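Search this site Search for: Go

Sorting the bulb drawer

July 2026

The light over the back door went out last week, so I went looking for a spare and ended up emptying the whole drawer. We moved here from Grastdale in December and I packed that drawer by tipping it into a bag. Nothing in it had been looked at again until now.

There were 11 bulbs. Four of them fit nothing in this house. Two were for a desk lamp I gave away before the move. The old porch light at Grastdale took an odd size, and I had bought extras every time I passed the hardware store on Skemgate because they never seemed to have them when I needed one. I put those in a bag for my sister, who still has the same kind of fixture.

I did the sorting on the wooden table by the washing machine. It's the only table that doesn't get used for meals, so things can stay out on it overnight. That is also the problem with it. Packages get opened there and the boxes stay, and then a pill bottle turns up, and after a week I can't find the corner I meant to work on.
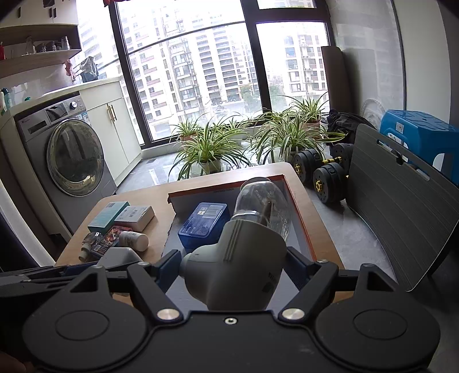

My rule this time was that a box stays only if the thing inside it is staying too. I've kept empty boxes for years in case something had to go back, and I have returned one item in all that time — a kettle. The flattened ones went out with the recycling on Monday.

The bulbs that fit are now in a shoebox with the room written on the lid. I also wrote down the base type for each fixture on a card and taped it inside the closet door. It took most of an evening, with a stepladder.

I still have to do the batteries.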